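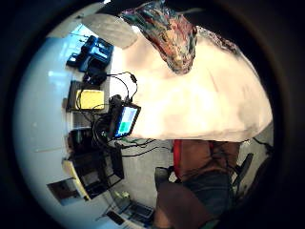 Scarf and Textile Care — Frequently Asked Questions

How should a patterned scarf be prepared for folding?
Lay it on a clean white surface, such as paper or a plain cloth. Smooth it from the center outward before making the first fold.

Does Plirneo supply tissue?
Yes. Tissue is sold in packs of 40 sheets. Place one sheet between folds — dark dyes may transfer to lighter areas.

How often should stored items be refolded?
Every 12 months, along different lines.

May several scarves share one box?
Up to five may be stored together. Heavier pieces go at the bottom.

Who answers questions about damaged fabric?
Please write to Olga Rebelo, Textile Care Desk.

© Plirneo Textile Care | Contact | Back to top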